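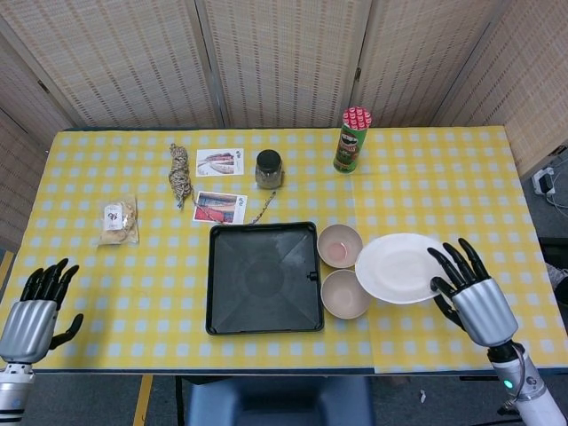

## Ticket 1310: label printer in kitchen store drops off network

**Opened by:** Nomvula Ntuli
**Assigned:** Tuấn Kiều
**Site:** Verkelby, ground floor
**Status:** open, waiting on part

Printer is the Arnex one we use for jar and shelf labels. Prints fine for a while then goes offline in the queue. Light on the front stays green. Power cycle brings it back, until it doesn't. Need labels for the dry goods before the holiday break.

### Log

**21 Dec 2018, NN**
Offline again first thing. Restarted, got 12 labels out, then stuck on "sending". Cancelled job, queue wouldn't clear. Rebooted laptop, queue cleared.

**TK**
Remote in. Print spooler had two stuck jobs, deleted both. Driver is the old one, put the new one on. Test page ok. Leaving it to idle and will check back.

**TK**
Idle 30 minutes, offline. Pings fail too so not the driver. Sleep setting? Nomvula can you hold the feed button down till it spits out the config page and read me the bottom half.

**NN**
Config page says sleep: off. Address ends in 2. DHCP: yes. Signal: low.

**TK**
Ok address ending in 2 is wrong, thats inside the range we keep for the switches. Something else may be sitting on it. Asked Musyoka.

**Musyoka Athumani**
Yes, the upstairs switch has that one. Set by hand, never reserved, so the router hands it out to whoever asks. Reserved it now. Restart the printer and it should pull a new one.

**NN**
Restarted. New address. Had to re-add it on the laptop, old entry deleted. Printing.

**TK**
Leaving open till tomorrow. Signal still low, don't like it.

**NN**
Dropped twice since. Not as bad, comes back by itself after a few minutes. Also labels now come out shifted left, last letter of each line cut. Same template as before (Clisow small).

**TK**
Shift is the new driver, resets the media size. Printer prefs > Stock > pick the small roll, then Calibrate. It'll feed a few blanks, normal.

**NN**
Calibrated, text lines up. Lids and sides both ok.

**TK**
For the drops: wifi antenna on that model is a clip-on, Rakiya had one come loose at Rafferty. Can you push on it, back left corner, little black tab.

**NN**
Tab moves. Pretty sure its cracked.

**TK**
Ordering a replacment. Until then run it on the USB cable, plug in, pick "Arnex (USB)" in the print box. Don't delete the wifi entry, we'll want it back.

**NN**
On USB, full sheet of dry goods labels done. Daithí is in for deliveries, he'll sign for the part.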